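Forum > Software > Perception and planning
Thread: Gripper camera blur is upsetting grasp poses on thin wires

railhead88
October 14, 2018
I have two arms on one rail, sorting short lengths of wire into baskets by colour. Control is our own code on top of the Mitora planner, perception is Hakala with the stock segmentation model, retrained on 200 of our own pictures. Fixed camera on the cell, one small camera at each gripper.

The problem is the last part of the approach. The fixed camera gives me a decent rough pose for a wire. Then I hand over to the gripper camera for the final correction, and the mask breaks up. One wire comes back as two or three bits, the fitted centreline jumps, and the planner gets a new goal that is well off the old one. Either the arm twitches or Mitora throws the goal out and replans from scratch.

I have tried smoothing the pose over 5 updates. It twitches less but it lags, so the fingers close beside the wire.

Has anyone got the handover to work with wires this thin?

sprocket_lane
What is your exposure set to? If it is on auto, fix it. Auto exposure will pick something long in an enclosed cell and every moving picture will be smeared.

railhead88
It was on auto until September. Fixed now and shorter, but I can't go much further before the darker blue wires stop showing up at all. More light gives me glare off the work surface.

mintcase
I wouldn't correct while moving at all. Stop above the wire, wait for the joints to settle, take one picture, fit the centreline, go down blind. We do this in our cell with the Sitia driver and the pose is steady enough that no filter is needed.

sprocket_lane
That costs you a stop on every pick. With two arms sharing a rail you also hold up the other arm if they share the middle of the table. I would sooner keep it moving and throw away the bad pictures. Read joint speed at the time stamp, and if the wrist is above a limit, drop that picture before it gets to segmentation.

mintcase
The limit is the hard part. Set it low and you drop everything until the arm has stopped anyway, so you have written a stop with extra steps.

sprocket_lane
Not if you look at wrist rotation separately. Straight-line motion towards the table barely smears things near the middle of the picture. Rotation smears the lot. I gate on rotation only.

tobermarl
Are the time stamps any good? Hakala stamps a picture when it arrives in the node, not when it was exposed. If you turn the pixel position into a table position with the arm pose from the wrong moment, you get exactly this jump, and no amount of smoothing fixes it.

railhead88
I had not checked that. I assumed the driver did it. Will look.

Erkero_user
Another vote for checking the stamps. Also, what is your background class trained on? If your side walls have any pattern on them, the model will find wires in it once it is smeared. We had a striped curtain behind ours and got phantom wires for weeks.

railhead88
The walls are patterned, yes. Light grey paper with dark bands. The floor is marbled as well. My training pictures were nearly all from the fixed camera, where the walls look quite different.

mintcase
Then that is a second fault on top of the first. Your model has never been shown what the gripper camera gives it. Post a picture from each camera if you can.

railhead88
Gripper camera and fixed camera, same cell, same run:
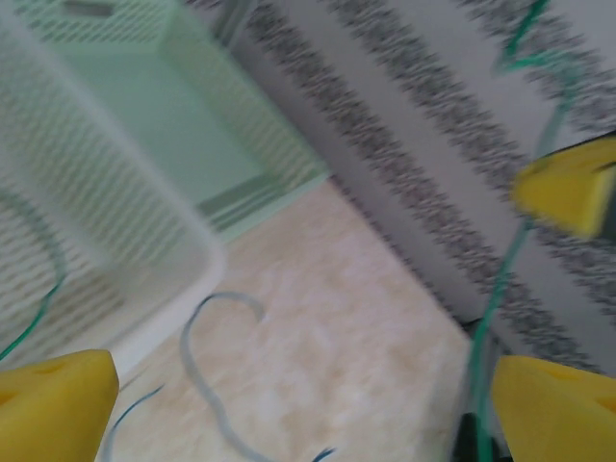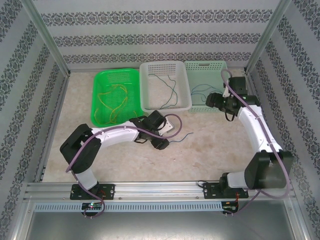 I went through the driver as well. tobermarl was right, the stamp is put on at arrival. I can get the exposure time out of the camera with a flag, but it comes on a different clock from the joint states, so I need an offset between the two.

tobermarl
Wave the wrist back and forth over something fixed and line up the two signals. Image motion from one, joint speed from the other. Shift one until they match. Do it again after a reboot to see if the offset moves. On my machine it does, so I run it at start-up.

Erkero_user
On the walls, the cheap answer is to mask them. You know where the camera is from the arm pose and you know where the table ends, so project the table outline into the picture and ignore everything outside it. Do the same for the baskets, otherwise the slots will give you trouble too.

sprocket_lane
Masking with a bad time stamp will cut off real wires. Fix the clock first.

Erkero_user
Agreed on the order. I would still do it before retraining, it's an afternoon of work.

mintcase
I disagree. Retrain first. A mask hides the fault at the edges and leaves it in the middle, and he still has the marbling under the wires. Label some gripper pictures with motion in them, and mask out the fingers while you are there.

railhead88
Plan for now: clock offset, then the rotation gate, then the projected mask. I will save whatever the gate rejects and label from that, so mintcase gets his retraining too. The smoothing comes out completely while I test, so I can see the raw jump.

tobermarl
Log the offset with each run. If it drifts while the arms are moving you will want to see when it started.

railhead88
Will do. Does anyone know if Mitora can take a changed goal without replanning if the change is under some distance? I can't find it in the settings.

sprocket_lane
There is a goal tolerance, but it only applies at the end of the path. For small changes I bypass the planner and send the correction straight to the joint controller, with a cap on how far it can go. You lose collision checking for that last bit, so keep the cap small near the basket walls.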